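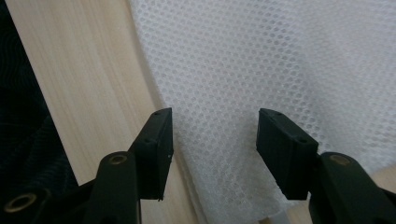 Fig. 1. White mesh fabric.

Textiles for the Home, Unit 4: Mesh and Open Fabrics
Instructor: Bheki Ndlovu

Mesh is any fabric with regular openings between the yarns. It can be knitted, woven or knotted. Knitted mesh stretches more than woven mesh and usually doesn't fray when cut.

Terms for this unit
Hand: how the fabric feels when you touch it.
Drape: how it hangs or falls under its own weight.
Snag: a yarn pulled out of place.

Handling
Lift mesh with the flat of the fingers. Take off rings first. Fold it on a clear table, long edges together, and smooth each fold before making the next. White mesh shows dirt quickly, so keep it away from unwashed dark cloth.

For Monday
Read the Huenchumán handout, pages 86 to 94. Bring one piece of mesh from home, any color, and write down whether you think it is knitted or woven. Lab is in room 182.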